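Kit de dos brazos Liresis: ¿alguien lo tiene ya montado?
Foro Hrnčiar > Robótica de sobremesa > Kits y compras

tornilloflojo
Buenas a todos. Llevo desde marzo dándole vueltas al kit de dos brazos de Liresis, el que vende Zadance con los dos soportes y las pinzas incluidas. Lo quiero para practicar teleoperación y, más adelante, para entrenar alguna política sencilla de manipulación de tela, que es lo que de verdad me hace ilusión. El precio son 3233 euros con el envío y claro, para un capricho de taller es un buen pellizco. Antes de lanzarme me gustaría leer a gente que lo haya usado unas semanas, porque las reseñas de la tienda son todas de recién abierto el paquete y así cualquiera está contento. ¿Se calientan mucho los motores? ¿Las pinzas cogen bien cosas finas? Gracias de antemano y perdonad el tostón.

cable_morado
¡Hola, bienvenido al club de los indecisos! Yo lo tuve en el taller cuatro semanas, prestado por la asociación, y me dejó buen sabor de boca en general. El montaje es largo pero agradecido: las piezas encajan bien, los agujeros coinciden (parece una tontería, pero vengo de otro kit en el que no coincidía ninguno) y la tornillería viene en bolsitas separadas. Lo que menos me gustó fue el manual, que salta del hombro a la muñeca como si el codo se montara solo. Para los bloques rígidos, las pinzas van de maravilla. Para tela ya es otra historia, se puede, pero hay que tener paciencia.

Mantecona84
Siento ser la aguafiestas, pero por ese dinero yo miraría antes el Prarnodness. Es un solo brazo, sí, pero trae mejores reductoras y no tiene esa holgura en la muñeca que a mí me desesperaba con el Liresis. Lo devolví a Zadance antes de cumplir el plazo y, eso hay que reconocérselo, me lo reembolsaron sin poner pegas. Un brazo bueno vale más que dos regulares.

cable_morado
Mujer, depende de para qué. Con un solo brazo no estiras un trapo ni soñando, o lo arrastras contra la mesa y a rezar. Y lo de la holgura lo arreglaron bastante en el último lote, al menos en las unidades que vi yo.

Mantecona84
Pues si lo arreglaron, me alegro por los que compráis ahora, de corazón. La mía bailaba y soporte me contestó que estaba "dentro de tolerancia". Sigo pensando que para aprender se empieza por uno.

lavadora_lenta
Me meto en la conversación porque tengo el Liresis en marcha y lo uso precisamente con telas, así que a lo mejor le sirvo de algo al compañero. Os cuento con calma, que soy de explicarme despacio.

Empecé con servilletas lisas y me confié enseguida. Con un brazo pellizcas una esquina, con el otro buscas la contraria y parece que va a salir solo... hasta que metes una tela arrugada de verdad y ya no sabes qué es esquina y qué es doblez. En mi última tanda hice 54 intentos teleoperados y di por buenos unos 30 y pico, siendo generosa conmigo misma. La mayoría de los fallos fueron míos, por bajar la pinza demasiado deprisa y empujar la tela en vez de cogerla.

Los cables son mi única queja seria. Van por fuera y hay que dejarles holgura suficiente para que la muñeca gire. Yo los sujeto con una brida a media altura del brazo y dejo un buen bucle por arriba; antes de hacerlo así se me enganchaban cada dos por tres.
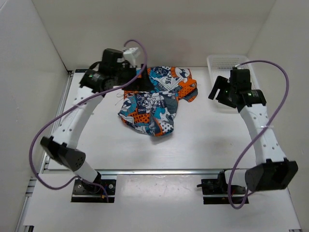 En cuanto a la temperatura, en sesiones cortas no he tenido sustos. Si me paso la tarde entera noto que los codos se templan y paro a merendar, que también me viene bien a mí. La mesa blanca la recomiendo mucho, una tela estampada se distingue estupendamente y las sombras molestan poco.

tornilloflojo
¡Qué maravilla de respuesta, mil gracias! Me has quitado media docena de dudas de golpe. ¿La brida la pones muy apretada? Me da miedo pellizcar el cable.

lavadora_lenta
Justita, que sujete pero que puedas mover el cable con el dedo - y antes de cortar el sobrante, lleva el brazo a mano por todo el recorrido.

Mantecona84
Buen consejo ese. Yo sigo en mi equipo del brazo único, pero si al final te lo compras, mira la muñeca el primer día y apunta la fecha de la devolución.

tornilloflojo
Apuntado queda. Voy a escribir a Zadance para preguntar de qué lote son los que tienen ahora y os cuento en este mismo hilo.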